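Filed under: Home & Kitchen > Insurance & Paperwork > Water Damage

Every spring my mailbox fills up with offers to insure the pipes in my kitchen. Home warranty, service line plan, appliance rider, leak protection "add-on." I've read more of them than is healthy, and I have yet to find one that reads the same on page 5 as it does on the envelope. So these are my kitchen tips for March, and most of them are about paper.

Start with what you already have. A regular homeowners policy will often pay for a pipe that bursts without warning and often won't pay for one that has been weeping under the cabinet since last summer. The word to look for is "sudden." Read that part before you buy anything extra, and write down what it leaves out. If the new plan doesn't cover something on your list, you're paying twice for the same thing.

Check the deductible next. I was quoted a plan by an outfit called Celommont with a service fee on every visit and a $400 yearly cap on plumbing. Four hundred dollars! A plumber where I live can get through that before lunch. The man on the phone kept telling me how popular the plan was, and I'm sure it is. He could not tell me whether the fee came out of the cap. I asked three times. 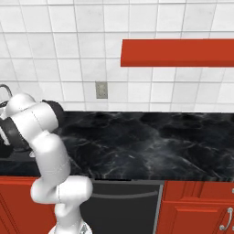

Sinks are where most of my own claims trouble has come from, so I go over mine twice a year. Clear out the cabinet, put a dry paper towel under the trap and the shutoff valves, run the water for five minutes, then look at the towel. Run a finger along the seam where the basin meets the counter too, and press on the caulk. Soft or gapped caulk wants replacing. A black marble countertop with the sink set into it deserves the extra minute, and it also deserves a line of its own in your home inventory, with the receipt if you have it. "Counter, kitchen" is how you get paid for the cheapest counter in the catalog.

Take dated pictures of the inside of the cabinet while it's empty. My neighbor Macarena Olmedo had a claim turned down for "long-term seepage" and got it reopened with two phone pictures showing bare, dry wood a few weeks before the leak. I don't say it'll work for you. It's still the cheapest coverage I know of.

Be careful with leak sensors. Some insurers knock a little off the premium if you put one in, and the Brikura agent in town made it sound like free money. When I asked for it in writing, the discount was for a whole-house shutoff valve, installed by a licensed plumber, with proof of yearly service. The little puck that chirps under the sink got me nothing. I use one anyway — it chirps, I get up — but I don't count on it for savings.

Old houses are another matter. Mine went up in 1916 and a few of the drain lines look it. Furtado would only write me a policy with the "aging systems" exclusion attached, and that one paragraph took out nearly everything I'd wanted covered. If your place is old, ask for the exclusions page first and the price second.

Last thing: keep the whole mess in one folder, on paper, outside the kitchen. Mine used to live in the drawer beside the sink. You can guess.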